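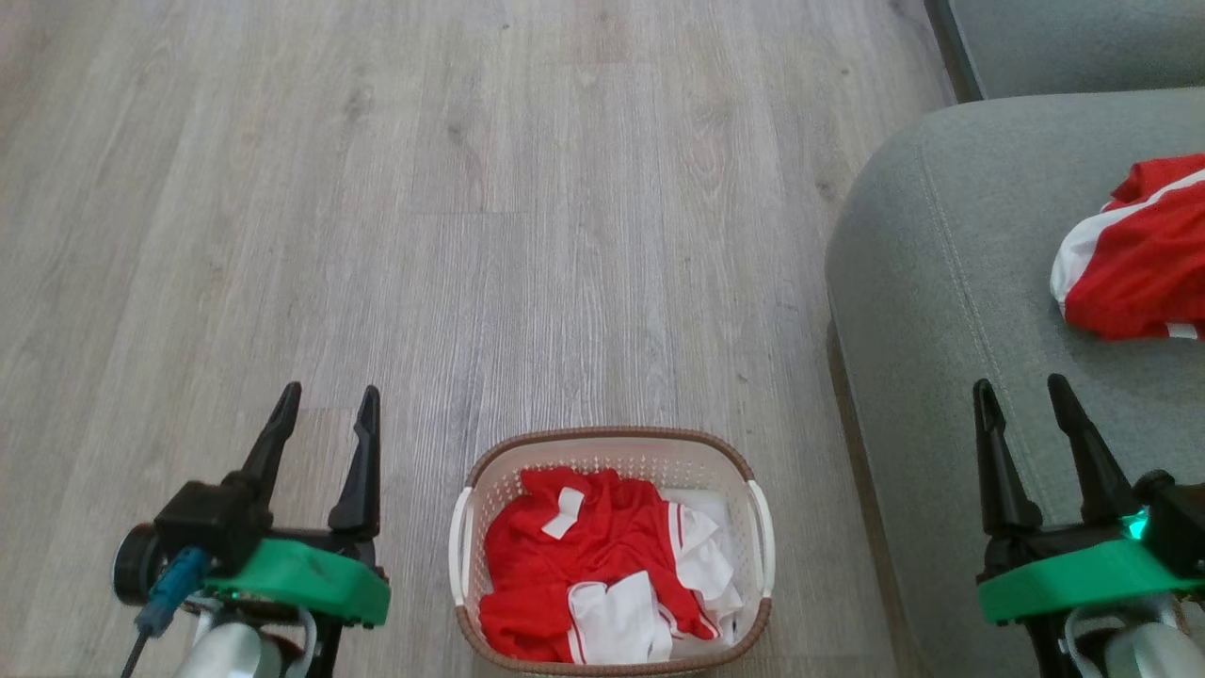 Washing red and white kit: your questions answered

I wash the kit for our Sunday-league side, Skikby Rovers, and have done for six seasons. I get the same questions every time I hand the bag over, so I've put my answers in one place. I'm no textile expert, I've just done a lot of red shirts!

Will the red run into the white?

It can, and the first few washes are when you need to watch it. I do new kit at 30 with a couple of colour catcher sheets thrown in, and I never let it sit in the drum afterwards. Damp red against damp white for a whole afternoon is how I got my pink collars in my first February (they stayed pink until the shirts were replaced).

Do you separate the reds from the whites?

The plain whites, yes, they get their own wash. Anything with both colours on the same garment obviously can't be split up, so white pieces with red trim go in with the reds. They all share one basket before and after, though. I've only got the one.

What sort of basket do you use?

A white plastic one with a brown rim, little square holes all round the sides and a handle at each end. I like the holes because the air gets in, and I like two handles because a full team's kit is heavier than you'd think. It lives on the living room floor on sorting days, next to the sofa.

Why the sofa?

It's the right height! I drape things over the arm while I'm sorting, stripes facing up so I can check the hems for loose threads. Only ever clean kit, mind you. The sofa is a pale grey-green and I'd like it to stay that way. Muddy stuff goes straight from the bag to the back step.

How do you get mud out?

Let it dry, then bash it off outside with a stiff brush. After that a cold soak with a scoop of Filtska (it's a stain powder, any decent one will do) and into the machine as normal. Grass takes longer, so I rub a bit of washing-up liquid into the knees first.

Can I tumble dry it?

Please don't. The printed numbers crack and then peel, and Rostami, the shop we order from, won't swap them once that's happened. Hang everything inside out and it'll be dry by morning in a warm room.

What about fabric softener?

I leave it out. It makes sports fabric a bit waxy and the smell hangs about for longer.

How do I fold so much of it without losing the will to live?

Telly on, shirts first, then shorts, then socks. I put each shirt with its matching shorts as I go and don't worry about neat edges. It all gets crumpled in the bag anyway.

I've got number 19 and it's shrunk. Is that you?

It was a hot wash, and it wasn't one of mine! Ask for the next size up when we reorder.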